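Home Phones Guides Support Contact

Moving Your Data to a New Skutine Phone

These instructions apply to all Skutine handsets sold since March, including the Skutine 300 and the Skutine 500. They cover the transfer of contacts, messages, photos and apps from an older Android phone by means of the Omen transfer app, which is already installed on the new device.

Before you begin

Charge both phones to at least 50 percent. Connect them to the same wireless network and turn off any battery saver mode. On the old phone, open Settings, select Storage, and note how much space is in use. The new phone must have at least that amount free.

Users who lock individual apps with a PIN should remove those locks first. Locked apps are skipped without a warning – the transfer report lists them only at the end.

Starting the transfer

1. Open Omen on the new phone and select Receive.
2. Install Omen on the old phone and select Send.
3. Scan the code shown on the new phone with the old one.
4. Choose the categories to be copied. Photos and videos are selected by default.
5. Select Start and keep both screens on.

A library of 430 photos is normally copied in a few minutes. Larger transfers, especially those containing video, may take up to 50 minutes. Do not answer calls on either phone during this time, as the connection may drop.

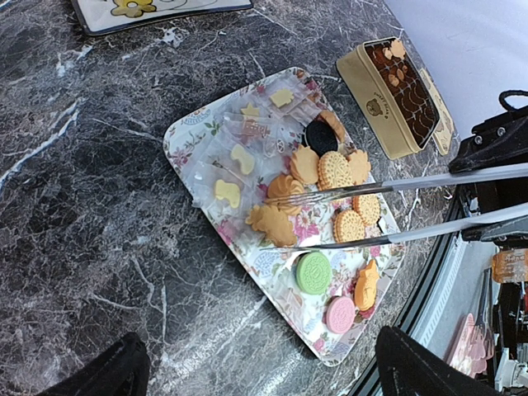 Wrapped and loose cookies on a rose-patterned tray.

Checking the result

Open the gallery on the new phone and compare the number of items in each album with the old phone. If an album is incomplete, run the transfer again for that category only. Items already copied are not duplicated.

Messages may take longer to appear while the new phone rebuilds its index. Banking apps and payment cards are never transferred and must be set up again by the account holder.

Do not reset the old phone until every category has been checked.

Guide prepared by Magdy Bouzid, Device Support.

Last updated: 26 Aug 2023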